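Drirkwood open day: an afternoon with the two-arm cell

Members who signed up for the Drirkwood visit got a longer look at the place than most of us expected. The tour was booked for an hour and ran well past that, mainly due to questions. For those who couldn't get a seat on the bus, these are my notes.

Drirkwood is the workshop side of Husance, a small company that builds handling cells for repair shops and parts warehouses. Siv Backlund met us at the loading door and gave a short talk in the break room first. She has been with the company since it was two people and a rented garage. Her main point was that big, stiff parts are mostly a solved problem for robots, and that the work there now is on soft things that change shape when you touch them. Cable is the one they get asked for most. A repair shop will have bins of it, all lengths, and somebody has to pull each one out, sort it and put it where it belongs.

From there we went down the hall to the cells. We were split into two groups so everyone could get close. The other group started at the Belhaj station, a conveyor setup that weighs and labels small cartons, and we started at the two-arm cell. The staff call this one Mometer. I asked where the name came from and got three different answers, so I will leave it out.

The job they set up for us was cable sorting. The cables go in plain white plastic trays on the work surface, and the two arms can work at the same time or one after the other. Yasmine Filali runs this cell. She talked us through it from a bench next to it and kept one hand near the stop button the whole time, and she said she does that with or without visitors.
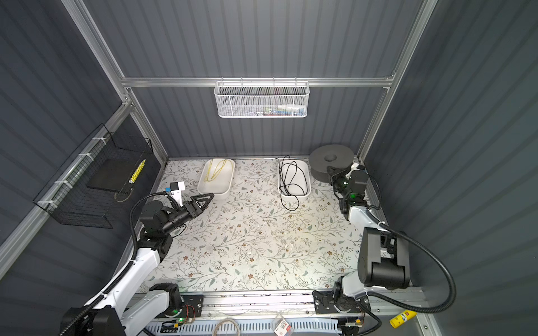

Page last changed: 2 September 2026

The left arm was assigned the yellow cable. It has a thin jacket and was looped in several coils in its tray, and Yasmine said thin cable is harder to pick up than thick. The fingers on the gripper are triangular, and she likes them for this work as the narrow tips can get in between loops. A small camera is mounted above that gripper. She told us it gives a close view of whatever the fingers are about to grab.

The black cable has its own tray. Its ends hang over the rim, and Yasmine leaves them like that when she sets up a run. In a real bin nothing is tucked in, she said, so there is no use practicing on neat coils. The right arm was over by the gray disc at the back of the cell. It has a round knob in the middle.

Several people asked about the floor mat, which has a pattern of vines and little flowers. Yasmine said they change the mats on purpose. A system that has only ever seen one plain background can do badly when it is moved to a different table, so they have a stack of prints and swap them out. The dark ribbed panels on the walls stay the same.

Some numbers for those who like them. The cell has logged 132 runs of the cable job since it was set up. A run is stopped if it takes longer than 300 seconds, and the time is written down either way. Siv would not give a success rate. She said the figure moves around too much from week to week for her to be comfortable having it quoted, and I thought that was fair.

Questions went on for a good while. One member who used to wire control panels wanted to know if the arms could strip and crimp. They can't, and it is not planned. Another asked about noise and was told the fans are louder than the motors. There was a longer discussion about price that Siv asked us to keep out of the newsletter. On jobs, she said that the shops that contact them usually have trouble filling the sorting position in the first place. Not everyone in our group was satisfied with that answer and a couple of people told her so. She took it well.

We then traded places with the other group. I have less to say about the Belhaj station. The label printer jammed early on and we spent most of our time watching two technicians open it up.

Husance has offered us a second visit in October, with room for up to 5 more people than last time. Safety glasses are provided, but you need to bring closed-toe shoes. People who missed out this time will be placed first. Put your name on the sheet at the next meeting or reply to the newsletter email, and mention it if you need a ride.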